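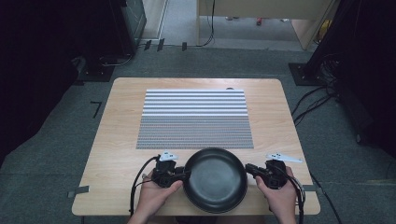

Pfannen sind ein Thema, bei dem ich mich festreden kann, und zum Glück gibt es in unserem Stadtteil noch mehr Leute von der Sorte. Der Kochtreff Geum ist umgezogen und hat im neuen Raum gleich mit einem Abend rund um Pfannen, Töpfe und Tischwäsche losgelegt. 30 Plätze gab es, alle waren weg, und ich habe meinen nur bekommen, weil Yaneth Muñoz mir am Nachmittag noch eine Nachricht geschrieben hat (danke noch mal!). Die schwarze runde Pfanne vorne am Tischrand hat es mir dabei gleich angetan, mit ihrem hohen dicken Rand und dem dunklen Boden, auf dem sich das Licht so grau spiegelt. Der gestreifte Läufer dahinter gefällt mir auch, oben breite Bänder in Weiß und Grau und weiter unten ganz feine Reihen, fast wie ein Strickmuster.

Kurz zum Umzug, den haben viele ja gar nicht mitbekommen. Bis April saß der Kochtreff im Hinterzimmer der alten Gärtnerei, wo im Winter der Heizlüfter lief und man sich beim Rühren gegenseitig die Ellbogen in die Rippen drückte. Die Gärtnerei braucht den Platz jetzt selbst. Gefunden hat den neuen Raum Kamlesh Pandey, der früher dort zum Tischtennis ging und den Vermieter noch kannte. Dunkelgrauer Teppich, weiße Fußleiste, helle Tische mit Holzmaserung – ich mag das, auch wenn Hannelore Bühler beim Teppich nur den Kopf geschüttelt hat. »Da fällt einmal die Tomatensoße runter, und dann haben wir den Salat«, meinte sie. Richtig gekocht wird deshalb weiterhin nebenan in der Küche, der Teppichraum ist zum Vorbereiten, Essen und Schwätzen da.

Der Abend selbst fing um 18 Uhr an und war schön durcheinander. Jede und jeder sollte die Lieblingspfanne von zu Hause mitbringen, und das haben erstaunlich viele getan. Manju Chaudhary hatte eine kleine Eisenpfanne im Rucksack, die schon bei ihrer Großmutter auf dem Herd stand und so schwer ist, dass ich sie mit einer Hand kaum hochbekommen habe. Daneben lag ein nagelneues Ding mit Steinoptik, dann eine Crêpepfanne, die angeblich noch nie einen Crêpe gesehen hat, und eine Kupferkasserolle, um die alle ein bisschen herumgeschlichen sind.

Spannend wurde es beim Einbrennen. Manju hat es nebenan am Herd vorgeführt: Pfanne heiß spülen, gut abtrocknen, hauchdünn Öl drauf, alles wieder abwischen, als hätte man sich vertan, und dann erhitzen, bis es leicht raucht. Mein Fehler war jahrelang das viele Öl. Bei mir klebte hinterher immer so eine gelbliche Schicht, und ich dachte, die Pfanne sei schuld! Pushpa Dhillon macht es anders und röstet Kartoffelschalen mit grobem Salz, bis die halbe Wohnung danach riecht. Die beiden haben sich darüber ausgiebig gekabbelt, und am Ende standen auf dem Herd zwei Pfannen nebeneinander, in denen jeweils ein Spiegelei landete. Gerutscht sind sie beide. Ich habe auch beide gegessen.

Bei beschichteten Pfannen war man sich schneller einig. Nicht leer auf voller Stufe aufheizen, keine Gabel, kein Messer, beim Stapeln ein Tuch oder ein Stück Filz dazwischen. Den Filz hatte Kamlesh in einer großen Tüte dabei, zugeschnitten in zwei Größen, und ich habe mir drei Stück eingesteckt. In die Spülmaschine gehören sie auch nicht, sagt Hannelore, und wer ihr da widerspricht, bekommt einen längeren Vortrag. Ich habe nicht widersprochen, meine steht trotzdem öfter mal drin.

Dann kam noch die Tischwäsche dran, ein bisschen gehetzt, es war schon spät. Yaneth webt ja seit Jahren und hat erklärt, warum sich manche Läufer nach dem Waschen an den Ecken hochrollen: zu heiß gewaschen meistens, oder in der Maschine zu stark geschleudert. Sie wäscht ihre bei 40 Grad, zieht sie nass in Form und trocknet sie flach auf einem Handtuch. Heiße Pfannen stellt sie nie direkt aufs Gewebe, dafür hat sie Korkscheiben, die sie aus alten Pinnwänden schneidet. So eine Pinnwand steht bei mir noch im Keller, die ist jetzt fällig.

Zu essen gab es natürlich auch was. Pushpas Linsen mit Kreuzkümmel waren so schnell leer, dass ich nur noch den Rand aus dem Topf kratzen konnte, dafür war vom Fladenbrot reichlich da. Wer das Rezept haben will: Sie bringt es beim nächsten Mal auf Zetteln mit, und vielleicht verrät sie dann auch, was sonst noch drin war – auf Nachfrage hat sie nur gegrinst.

Wie es weitergeht, steht auch schon fest. Der Kochtreff bleibt bei seinem Rhythmus und kommt alle 14 Tage zusammen, Beginn ist immer um 18 Uhr, die Tür ist schon eine halbe Stunde früher offen. Als Nächstes geht es um Messer und Schneidebretter, also bringt bitte eure stumpfen Küchenmesser mit, gut in ein Geschirrtuch gewickelt! Kamlesh hat drei Schleifsteine und viel Geduld. Der Eingang liegt im Hof, am Fahrradständer vorbei und dann die zweite Tür, die vordere führt zur Steuerberatung, und die freuen sich abends nicht so über Besuch mit Messern.

Anmelden könnt ihr euch bei Hannelore Bühler, am besten auf der Liste, die am Schwarzen Brett in der Bücherei hängt. Der Abend kostet nichts, für die Zutaten steht ein Glas auf der Fensterbank. Und falls jemand nach dem Pfannenabend einen blauen Deckel mit Holzknauf vermisst: Der liegt bei mir und kommt beim nächsten Treffen wieder mit.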